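Redeeming Grodiner Points for a Hotel Night

Grodiner Rewards points can be redeemed for a free night at any Durbridge property. The steps below apply to the standard member account. Business accounts use a separate form.

Before you start, sign in and open the Balance tab. A free night costs 400 points at most locations. Points from a recent stay show as Pending for up to 14 days and can't be spent until the label changes to Posted.

Step 1. Enter your receipt codes
Open Add Points and type the code printed at the bottom of each receipt. Leave out the dashes. The form accepts 6 codes per session, after which you must sign out and back in. A code that contains the letter O is almost always a zero.

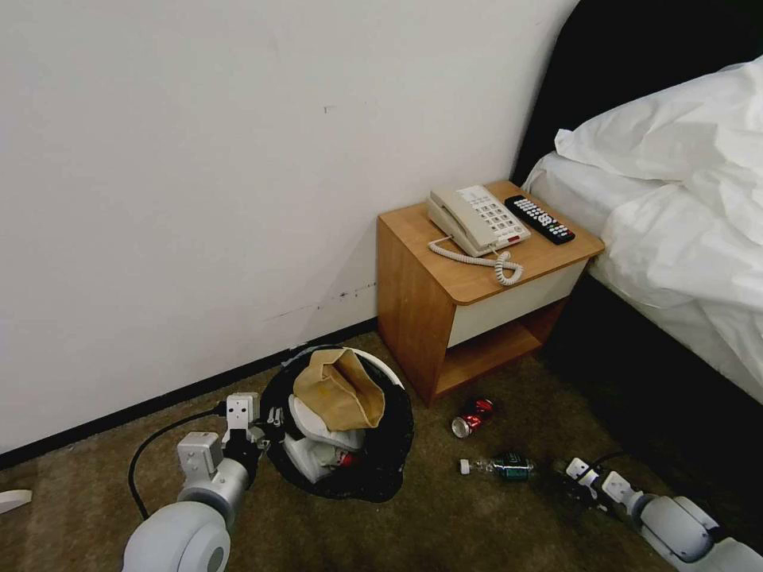 Step 2. Check the partner balance
Points earned through Moltix are held in a separate balance. To move them, choose Transfer, then Partner, and enter the full amount. Partial transfers are rejected with a general error message. The smallest transfer allowed is 80 points.

Step 3. Pick the night
Go to Redeem, then Hotel Stays. Set the dates first and the location second. If the location is set first, the calendar shows cash rates only. Nights marked with a gray dot are blocked for members. Select Free Night and confirm that the total reads 0 points remaining or higher.

Step 4. Save the voucher
The voucher number appears once, on the confirmation page. Print it or copy it before closing the tab. The email version leaves out the last two digits, and the front desk needs all of them. 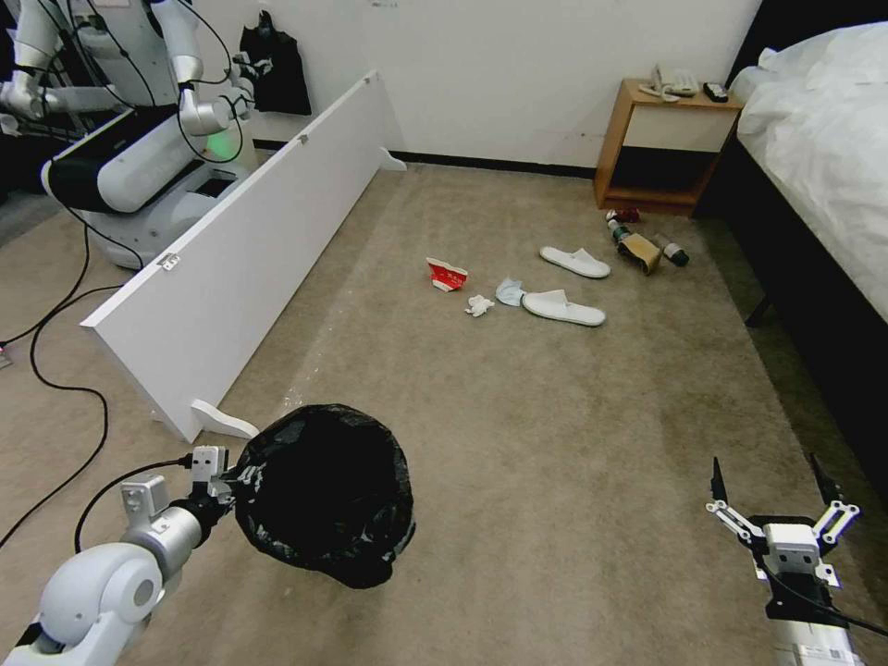 DURBRIDGE, October

Update from Marjorie Cropper: the Khurana card no longer earns points on gift card purchases. Points already posted from those purchases are still valid and can be used in Step 3. If you canceled a free night before this change, the points go back to the main balance, including any that started as Moltix points. They can't be transferred out again.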